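Prallus is looking for beta testers!

First of all, a big thank you to everyone who has installed Prallus on a phone or tablet since we opened the doors. You have sent us 551 bug reports and a great many kind words, and we read all of them (even the grumpy ones, which were often the most useful). Now we are getting ready for version 2, and we would love to have your company along the way. 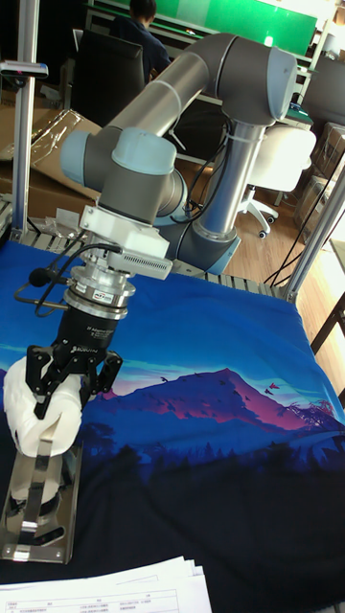
Posted by Jae-hoon Ok, Community Team | 2021-08-09 | Filed under: Calls

We have room for 39 testers in the first group. You don't need to be a developer – if you like trying out new apps and don't mind the odd crash, you are just the sort of person we hope to hear from. Older devices are very welcome, and so are people who use their phone in a language other than English.

Testing runs through the end of October and takes an hour or two a week. You'll get early builds, a private forum, and a free two-year license once we're done.

To apply, write to Edileuza Arruda through the contact form, put "Beta" in the subject line, and tell us which device you use and what you'd most like to see fixed. Applications close when the group is full.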